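Switched hay fever tablets in July and a few people asked how it went, so a short thread.

I'd been on Ravix for 4 years. One in the morning, no trouble. Then the chemist on Vundale Road stopped stocking it and offered me Fomada instead. Different active ingredient, same price near enough.

First thing to know is that Fomada says on the leaflet it can cause drowsiness. Ravix says that too, but it never did with me. Fomada did. I took the first one at breakfast and was no use by eleven.

I rang the pharmacist at Pálfi. She said taking it in the evening was fine as long as I kept to one in 24 hours and didn't double up on the day I changed over. So I skipped the morning one and took it at bedtime.

After 5 days on the evening dose the mornings were back to normal. Sneezing was under control. Eyes still itched, so I added plain eye drops, which she said were all right alongside it.

Things I'd have liked to know sooner: check the leaflet for grapefruit juice. Mine said to avoid it. I'd been having a glass most mornings.

Also check your cold and flu sachets. Some of the night-time ones have an antihistamine in them already. I had 2 boxes in the cupboard and both did.

Don't drive until you know how it takes you. The leaflet says it and I'd say it again.

Pollen is nearly done now so I've stopped for the year. The spare packet is dated 2020-09-30 and is going back to the chemist with the other old stuff. They take them over the counter, you don't need a form.

If Ravix comes back in before spring I'll go back to it. If it doesn't, I'll stay on Fomada at night.

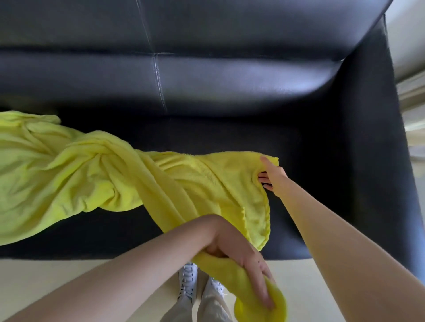
Comments

Dora: Does Fomada come as a liquid? My son can't swallow tablets and Ravix was the only one we could get in a bottle.

It does, but the pharmacist told me the dose is different for children so ask first.

Marek_T: Same with the drowsiness here. Evening dose sorted it.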